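Part 2: Setting Up the Sitting Area

If you did Part 1 you have a clean floor and a pile of furniture pushed against one wall. Good. I write these guides for people furnishing a shared lounge on a small budget, and this part covers the sofa, the rug and the little tables. My own room is the one we call Lina, so when I say "Lina" I mean the room!

Before you start

Set aside 60 minutes. You'll want a tape measure, felt pads, a soft cloth and a second pair of hands for the sofa. The layout sheet I use is Plirkance sheet 2, but any grid paper will do.

Step 1. Put the sofa against the longest plain wall. I like a white wall behind a strong color, and orange is about as strong as it gets. Lift it, please -- don't drag it. Short legs can snap sideways if they catch on a tile joint.

Step 2. Lay the rug out in front, leaving a strip of floor showing between the two. Walk across it a few times and smooth it from the middle outward.

Step 3. Throw first, cushions second. Drape the striped throw over the seat and let it fall over one arm, then set the cushions on top against the backrest. I did it the other way around for ages and kept having to start over. 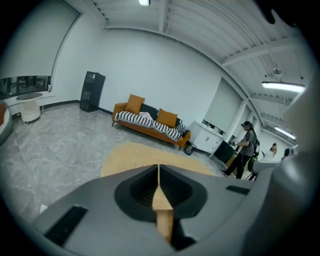 Does the throw need to be tucked in?
Leave it loose if people use the sofa all day, and tuck the back edge behind the seat cushions if you only want it for looks.

Note: Wash the throw on its own the first time. The black in mine bled a little, and I only found out after I'd put a white pillowcase in with it.

Step 4. Bring in the low table. Mine is the Xolalpa, item 1557 on my packing list, and it has a rounded top with no real front or back, so turn it until you like it. Stick your felt pads under the base before it goes anywhere near the tile.

Step 5. Stand at the table and check your reach. You should be able to set down a glass and pick up a napkin without stretching. If you're leaning, pull the table closer to where people will sit or stand. I leave 50 centimeters for knees on the sofa side, and my tall friends still complain, so go bigger if you've got the floor for it.

Caution: Keep cables away from the legs of anyone carrying drinks. Run them along the wall when you can, and never under the rug.

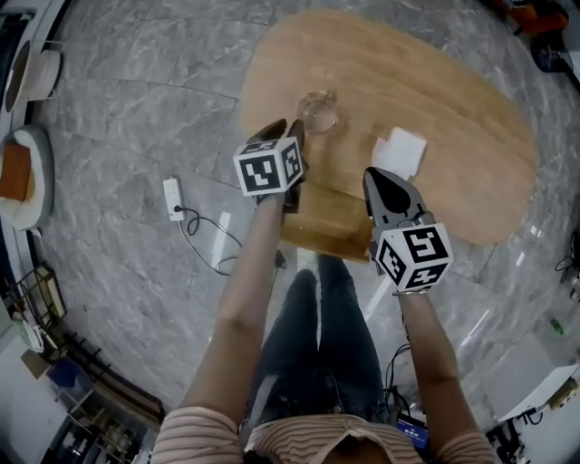 Table with glass and folded napkin set out.

Step 6. Wipe the tabletop along the grain with a barely damp cloth, then dry it. Glasses leave rings faster than you'd think, so put out coasters (I use the cork ones from the Gultero box, but they're all fine).

Step 7. Sort out the light. Do this last, once the furniture has stopped moving, and do it sitting down.
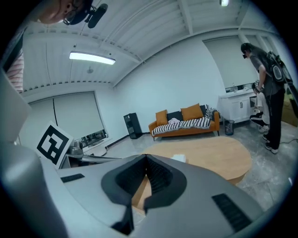
Glare is the thing I get the most questions about, and I fussed over it for weeks in Lina. Sit on the sofa at the time of day you'll use it most and see where your eyes start to squint. Pale roller blinds like the ones on these windows soften the daylight nicely, but they won't do a thing about a long bright ceiling fixture, so check that too before you settle on where the sofa goes. If the overhead light bothers you, slide the sofa over a little and sit down again. Small moves are plenty.

Note: Pull roller blinds straight down by the center of the bottom bar. Tugging from one side makes them roll up crooked, and then you're on a ladder.

Once you're happy with the layout, mark the sofa legs on your grid sheet so you can put everything back after cleaning. Shelves and storage are in Part 3, which I'm hoping to finish in July.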